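The Small Load Problem

Front-loading washers are rated by the weight of dry laundry they hold, and most of what is written about them assumes the drum is near that figure. Household use looks different. A kitchen produces a few towels a day, a bathroom a few washcloths, and they go in when the basket smells or when the last clean one is gone. The machine is then asked to handle a load that covers the bottom of the drum and little else.

The mechanics of this are not complicated. A front loader washes by lifting wet fabric up the side of a horizontal drum and letting it fall back into a shallow pool. The molded ridges on the drum wall, called lifters or baffles, do the lifting. With a normal load, the items press against one another and are carried up together, and a good part of the cleaning comes from fabric rubbing on fabric. With two or three light cloths, there is little to rub against. They slide off the lifter early, or they stick flat to the wall and ride around with it.

Spinning is the harder part. Before the machine commits to a fast spin, it turns slowly and measures how unevenly the weight is spread. A single wet bath towel, folded on itself, sits on one side of the drum as a lump. The control stops, tumbles, and tries again. After several attempts, many machines drop to a lower spin speed or end the cycle with the load still heavy with water. Owners report this as a fault. In most cases, it is the balance routine doing its job.

The laundry room at Vekstead, an apartment building with shared machines, keeps a notebook on a shelf above the sink. Residents write down anything that went wrong. By the time it was copied out for this article, it held 47 entries. The largest group concerned loads that came out soaking, and nearly all of those were small: a bath mat alone, a pair of jeans with one sheet, a handful of dish towels. A bath mat is the worst case, as it soaks up a great deal of water and cannot divide itself around the drum.

The usual remedy is to add weight. Two or three towels of similar thickness are enough to let the load spread. They should be dry when they go in, and they should not be new, since new terry sheds for the first several washes. Some people keep a set of old towels for the purpose and wash them with everything that comes up short.

How cloths go in matters more than it used to. Older machines used a lot of water, and anything dropped in as a bundle was floated apart in the first few minutes. Current machines wet the load with far less. A cloth that enters folded in quarters may stay folded in quarters through the wash, and the inner faces get a rinse of sorts and not much else. Dish towels are prone to it, as they are often carried from the kitchen still in the shape in which they hung on the oven handle. The fix is a shake. Hold the cloth by one corner, let it open, and drop it in loose toward the back of the drum.

Toward the back is worth stressing. Fabric left near the lip is what gets pinched when the door closes. On most front loaders, a rubber gasket lines the opening, and a thin cloth caught between gasket and glass will wick water out to the floor for the length of the cycle. Washcloths and baby socks are the common offenders. Running a hand around the rim before closing the door takes a few seconds. At Vekstead, a strip of tape on the wall at hand height reads CHECK RIM, and the notebook has no leak entries dated after it went up.

Detergent is the other half of the problem. The lines inside a measuring cap are drawn for medium and large loads. Kollero, the liquid stocked in the Vekstead room, has its lowest line at a quantity suited to a half-full drum. For four dish towels, it is too much. Excess suds cushion the fall of the fabric, which reduces cleaning, and they trigger extra rinses, which lengthens the cycle. What does not rinse out stays in the cloth and makes it stiff and slow to absorb water. A dish towel that pushes water around the plate is often carrying old detergent. It can be restored by washing it hot with none at all, and sometimes this has to be done twice.

Temperature depends on what the cloths have touched. Anything used on raw meat or a cutting board should go in hot. Glass cloths and napkins do well in warm. White cotton tolerates hot water without complaint, and for this reason restaurant suppliers still sell so much of it. Colored cloths with a woven stripe generally hold up. Printed ones fade.

Fabric softener should be left out. It coats cotton fibers, and a coated towel does not dry dishes. The same applies to microfiber, which should also be kept away from terry – the split fibers hold lint and do not give it back.

Spin speed is where small loads can recover some lost ground. If the machine allows a separate spin, redistribute the cloths by hand after the main cycle, spread them on opposite sides of the drum, and run it again. The Pruvance models in the Vekstead room have a drain-and-spin setting for this. It is the last position on the dial and, judging from the notebook, few residents had found it before January, when someone wrote the instructions inside the front cover.

Between loads, the door stays ajar. The tub of a front loader holds a little water after draining, and a closed door keeps it there as vapor. Odor builds first in the folds of the gasket, then in the detergent drawer. Wipe both. A monthly hot cycle with the drum empty clears most of what wiping misses. In homes with small children or pets, an open drum is a hazard, and the door should be latched or the room kept closed.

Cost is frequently raised as an argument against small loads. It is a fair one. The cycle uses less water when the machine senses less fabric, but the reduction is not proportional, and the motor and heater run for much the same time. A household that washes kitchen cloths every other day will come out ahead by letting them dry fully on a rack and washing them twice a week with the bath towels. Wet cloths in a closed basket should never wait that long.

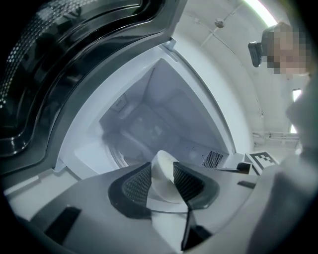 SEON-MI SEOK

A folded white cloth at the drum opening of a front loader. Shake folds out before the door is closed.

Minimum sensible load for kitchen cloths: enough to cover the bottom of the drum when dry and loosely dropped. Below that, add old towels of similar weight. Use less than the lowest line on the cap, skip the softener, and select hot for anything that has touched raw meat.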